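Section 12. Dropped packets and jaw faults

Rev. 7 July 2026, T. Iwasaki. Replaces the old section 12, throw that one out.

Why it got rewritten: an Urnlow unit kept letting go of snack packets halfway to the bin. No alarm, no fault code. Primo Melis chased it as a software problem for two shifts. It was the left grip pad, glue gone, sliding on the fingertip whenever the jaws closed.

CAUTION: Stop button in before your hands go near the jaws. Pausing the program is NOT a stop. Jaws can close from pause.

12.1 Check the pads

1. Press stop. Wait for the status light to go out.
2. Open jaws by hand, using the release on the back.
3. Push each pad sideways with your thumb. Any movement = replace.
4. Wipe both pads, dry lint-free cloth. No alcohol, it lifts the edges.
5. Look for torn film stuck behind the pad. Pull it out with tweezers, not a blade.

Note: replace pads in pairs. One new and one old gives you a crooked grip and your back here tomorrow.

12.2 Check the pivot screws

1. Same stop as before. Yes again.
2. Try each screw with the small driver. Snug only.
3. If a screw turns freely, take it out, clean the thread, refit with a drop of threadlock.
4. Wait 36 minutes before powering up.

12.3 Test grip

1. Release stop, run the Indamance grip test, slow speed.
2. Use a light wrapped item, not the foam block. The block hides a bad pad.
3. Hold for 13 seconds. Watch for creep.

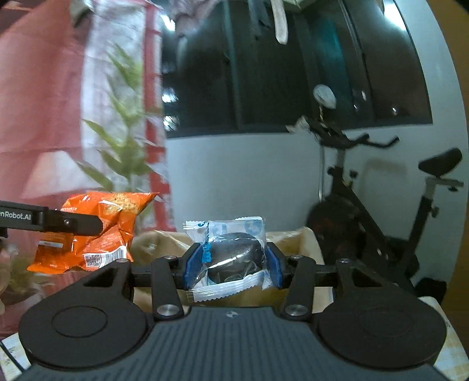
Grip position matters as much as pad condition. Too high and the jaws catch only the seal, too low and the packet swings. Aim for both blue pads pressing the side edges, with the crimped ends left free, same as on this clear packet over the bin. Shiny film is hard to read for creep so watch the zigzag edge instead.

CAUTION: Packet drops during test, do not reach in for it. Stop first, then pick up.

Still droping after new pads? Write down error 532 if it shows, leave the unit stopped and call Dionysis Karras at Brorex. Dont raise the grip force to get through the shift, it crushes the product and bends the arms.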